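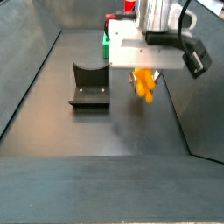 ## Thread: care of open-topped enclosures at Esham

**1/9** Golano Facilities has issued revised guidance on the cleaning of deep, open-topped enclosures with dark interior finishes. It applies to every enclosure of this type at our Esham and Stendham sites from 11/06/2019.

**2/9** Dark grey-green surfaces show dust very readily. Small pale specks on the floor and along the top of the front wall, together with faint smudges, are the marks most often reported to us. They should be recorded as "light soiling" on the inspection sheet.

**3/9** The top of the front wall is to be wiped first, then the inner walls, then the floor. Staff are asked to work from the far end towards themselves and to turn the cloth after each pass. Please do not lean on the front wall while reaching in.

**4/9** Seams where wall and floor meet require a soft, narrow brush. Brush along the seam in one direction and lift the dust out with the hand vacuum. Compressed air is not permitted at either site.

**5/9** Cloths must be lint-free and lightly dampened with plain water. The Heiskanen cloths now held in stores come in packs of 100 and may be drawn without a request form. Abrasive pads and scented sprays have been withdrawn.

**6/9** Uneven lighting can be mistaken for staining. Before reporting a dull or darker patch, staff should look at it from a second position. If the patch appears to move or fade, no report is needed. If it remains, note its place on the plan and inform the duty supervisor.

**7/9** The spring review covered 246 inspection sheets. Of these, 81 mentioned dust on the floor of an enclosure and gave no location. Sheets should state left, centre or right, as seen from the front wall. Sheets without this detail will be returned to the person who signed them.

**8/9** Narendra Rastogi remains the point of contact for cleaning materials. Questions about the inspection sheet, including requests for the large-print version, should be sent to Boyang Lei. Both can be reached through the Facilities desk at Esham.

**9/9** The guidance will be reviewed in October. Comments from staff at both sites are welcome before then and may be left as replies to this thread or handed in at the desk. Printed copies are available from the Stendham stores counter during normal opening hours.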